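Jelldale Workshop Tidy-Up -- progress report to the Hallstead Fund
11 February 2019

Hi Yvette,

You asked for something short and readable, so I'm going to aim for readable and we'll see how I do on short! This covers January and the first bit of this month. The spending sheet went to your office separately, and I've put the main numbers further down so you don't have to go hunting for it.

The big news is that the sorting is well under way and I'm enjoying it much more than I thought I would. When we applied to you, the back room at Jelldale was the place where everything went when people didn't know where else to put it. Chargers with no owners, bags of parts from classes that ended ages ago, extension cords tied in knots, puzzles, tape measures, pens. Every evening group had its own pile and every pile leaned on somebody else's pile. Lise Gill and I took "before" notes in the first week and it ran to seven pages, and that was with her small handwriting.

What we said we'd do first was set up one proper sorting table, and that's done. It's a plain white table with a big beige felt-like mat on it. The mat was Lise's idea and I was a bit doubtful (it looked like a thing you'd put under a sewing machine), but I've come around completely. Small stuff doesn't skitter off when you put it down, it's kind to screens, and people seem to understand without being told that the mat is for things still waiting on a decision. The right-hand side of the table is where the class display pieces and the small parts go. 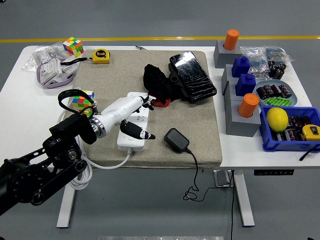 Sorting table, mixed batch: power strip, charger, phone, puzzle cubes and tape measure, with the display pieces on their gray stands to the right.

A few words on how we're handling each sort of thing, as you asked about that on the phone.

Power strips and anything else that plugs into the wall. These get their own shelf and they don't go back to any group until they've been checked. Cords get a good look along the whole length, then the plug, then the outlets. Anything with a nick goes straight in the recycling crate. I was hoping to have a checker booked in for January and that slipped -- the person we wanted was away, and the next free slot is in a couple of weeks. So right now the shelf is filling up and nothing is coming off it. It's the one part of the plan that's behind, and I'd sooner tell you now than have you find it in the spring report.

Chargers. Oh, the chargers. We have so many black ones with thin black cords, and they all look alike until you squint at the tiny print. Lise has been reading the print and writing it on a paper tag in big letters, and the tag goes on the cord with a twist tie. It's slow work but people have already started finding what they need without asking either of us.

Phones. We set these aside for the repair evening. They get a tag with the date they came in and, if we know it, the name of the group that handed them over. We don't switch them on or poke around in them. If a phone hasn't been claimed by the end of the season it goes to the Luvum drop-off point in town, who've agreed to take whatever we bring.

Puzzles and games. There were more of these around than I'd have guessed, and the cubes especially get picked up and fiddled with every time anybody stops to chat at the table (me included). They're going to the waiting area by the front door once we've got a basket for them.

Small parts. This is the part I think you'll like best! The electronics class used to keep everything in one deep drawer, and to find one capacitor you had to empty out half of it. We've moved to clear bags and shallow trays so you can see what you've got. 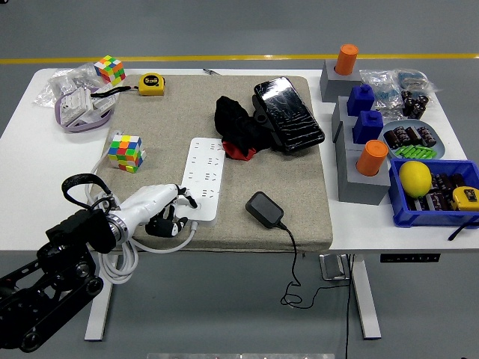
Same table: blue parts in clear bags, black capacitors standing close by, and a round gray tray with more capacitors and small green parts.

I'm very fond of that tray. It's nothing special, but being able to slide a tray over to a person and say "help yourself" has cut out a lot of rummaging. We'd like to buy more of them, and I've put that in the next-steps bit below.

The orange cylinders and the blue bottle-shaped pieces live on the gray stands, and they belong to the display set for the Saturday -- sorry, the weekend -- beginners. We tried keeping them in a box and they always ended up at the bottom of it. On the stands they stay up out of the clutter and the group leader can check them over at a glance before class. I'd leave them where they are for good if I could, but the table will be needed for other things in the summer, so we're looking at a wall shelf.

Cables. Still a bit of a mess, I'll admit. Some are looped and tied the way we want them, and some just trail off the front of the table whenever we're in the middle of a batch. Lise wants a rail with hooks along the front edge, and I want a row of pegs on the wall. We haven't settled it. If you've seen another group handle this well, please tell me and I'll happily steal their idea.

Now the money. Out of the January installment we've spent $245, and that covers the mat, the bags, the tags and ties, and the first two shelf units from Bednarek. The shelves came flat-packed and took us an entire afternoon, with one side panel on upside down (since fixed). I've kept every receipt. We're a little under what we'd planned by this point, mostly on account of the safety check not having happened yet, so please don't read that as money saved. It's going to be spent.

Hours. Between the two of us we've put in around 20 so far, which is more or less what I told you in the application. Most of it has been evenings. We did try doing it during the day while the front room was open, and there were too many interruptions to get through a batch.

What's next:

Get the electrical check done and clear that shelf.
Buy more shallow trays and a basket for the puzzles.
Put up a wall shelf for the display pieces.
Decide on hooks or pegs (pray for us).
Start on the tall cupboard, which we haven't opened properly yet and which I'm slightly scared of.

Two questions for you, if you have a minute. First, could we move a little of the shelving money over to trays? We've got enough shelf space for now and the trays are doing more good. I'd want a yes in writing before I spent any of it. Second, are you still hoping to come by and see the room? You'd be very welcome. Evenings are best if you want to catch us at it, and the kettle in the front room works fine.

The tag list and the receipts are in the blue folder at the front desk if you get here before I do, and Lise has the spare key.

Thanks again for backing this -- I know a back room full of cords wasn't the most glamorous thing in your pile of applications!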